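Freestanding Shelving – Inspection Checklist
Site: Nambridge reading room, Povel units
Form 58, January

1. Uprights plumb in both directions. OK.
2. Paired posts between bays bolted together, joint tight. OK. Slight difference in wood color, no action.
3. Shelf surfaces free of splinters and raised grain. OK. Sand lightly at next visit.
4. Sag under test load, 40 kg per shelf. Pass.
5. Wall anchors at top rail. One screw short on the end unit. Replace before reloading.
6. Loose panels and boards. Any panel stood upright on a shelf must be secured or laid flat. Open.
7. Cables. No cable to hang free across an open compartment – clip to the rear of the post. Open.
8. Curtain behind units clear of heaters and outlets. OK.
9. Books upright and supported. Acceptable. Older volumes with worn edges go to Domański for repair, not back into general stock.

Result: conditional pass. Items 5, 6 and 7 to be closed before the next inspection.
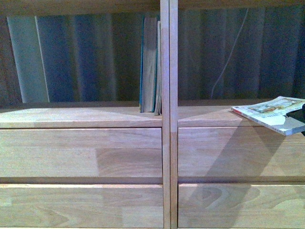 Item 5 takes priority. Send the signed copy to Grader with the screw size noted.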